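Teleoperation Is the Wrong Default

Most groups that set out to teach a robot arm a table task begin with teleoperation. The operator sits at a leader device, the follower arm copies the motion, and the joint states are recorded along with the video. The data comes out in exactly the form the policy will later be asked to produce. That property is real, and it is the reason the method became standard. I think it is overvalued for a large class of work, and that a lab starting today should collect with hand-held grippers first and add teleoperation only where the task demands it.

My numbers come from one project and should be read that way. At Limomia we spent most of last November on a cable-routing task, collecting it both ways with the same operators. By remote control we kept 561 usable episodes. By hand, in the same number of shifts, we kept 908. The operators were not more skilled with one device than the other at the start. The difference was in what a mistake cost. With a hand-held gripper a bad grasp is felt in the fingers and corrected within the same motion. Through the leader arm it is seen a moment later on a screen, and by then the plug has usually been pushed over.

Contact is the main issue. A cable is stiff near the connector and slack everywhere else, and people handle it by feel without being able to describe what they are doing. Our teleoperation rig had no force feedback worth the name. Operators compensated by slowing down and pausing before every contact, and the policy trained on that data learned the pauses. We spent two weeks trying to filter them out before giving up on that set.
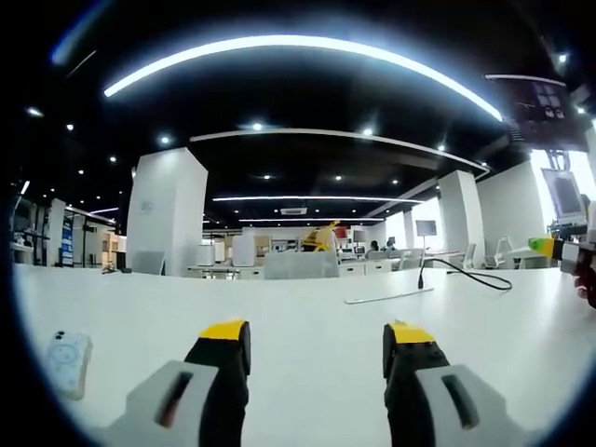

Hand-held grippers at the collection table, with a cable and plug on the work surface.

The second argument is about where the data can be taken. An arm is bolted to a bench, and the bench is in a room with one set of lights. A hand-held device goes wherever the operator goes. Hyun-seo Cheon, who ran our collection schedule, moved sessions between floors for no better reason than that a table was free, and the resulting variety in lighting and background did more for the policy than any augmentation we had tried. When we tested in a room that appeared in neither set, the hand-collected model degraded slowly. The teleoperated one stopped working.

There are serious objections, and the strongest is kinematic. A person holding a gripper will turn the wrist in ways the arm cannot follow, or will reach across the body to a pose that puts the elbow joint at its limit. We discarded 621 recordings in the first phase on those grounds, and they do not appear in the total above. The fix was dull: we marked the reachable area on the table, limited wrist roll by instruction, and ran a feasibility check at the end of each session so that operators heard about failures while they still remembered the motion. The discard rate fell quickly after that. It did not reach zero.

The second objection is pose estimation. A hand-held device has no joint encoders to tell you where it is. Position has to be recovered from the camera and the inertial sensor, and a plain tabletop under even lighting gives a visual tracker very little to hold on to. Anyone who plans to need sub-millimeter insertion should take this seriously. Our error was acceptable for routing and marginal for seating a connector. For that last step we went back to the leader arm — a short, separate data set, collected late, on top of a policy that already knew how to reach the connector.

I would defend that order of work in general. Use the hand for breadth and remote control for the final few millimeters. The opposite order, which is how our Posport bench was first set up, puts the most expensive hours into the motions that need them least.

One practical caution for two-handed tasks. Synchronize the clocks on both grippers before every session and check them again after it. Ours drifted, we noticed late, and several otherwise good recordings have a left hand that lets go before the right hand has taken hold.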